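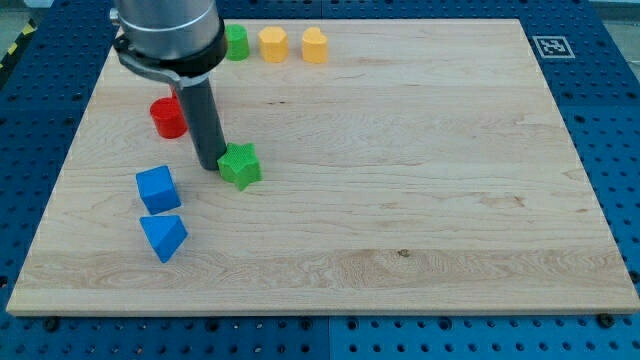 News > Press Releases > Ground Services

Saturday, June 15, 2024
By Joonas Koskela

Eskola opens overnight refueling at Brostbridge

I've been promising our pilots this one for a while, so I'm very happy to say it: starting tonight, you can get fuel at Brostbridge airfield at any hour! Our self-serve pump takes cards, and our truck crew is on call for larger aircraft from 9 in the evening until 7 in the morning.

We ran a quiet trial through May and served 81 aircraft after dark, mostly air ambulance and mail flights, plus a few tired folks heading home (hello to you all). The crew now has 14 people on the roster, and Anas Moussa is running the night shift.

"I like nights," Anas told me. "The radio's calm, and you get to talk to the pilots a bit."

Prices are the same as in the daytime – no call-out fee at the pump. If you need the truck, please phone before you land so we can have it waiting by the east apron. Hitum account holders can keep using their cards as usual.

Come say hi, the coffee's on!

Press contact: Joonas Koskela, Eskola, Brostbridge Airfield | © 2024 Eskola | Back to top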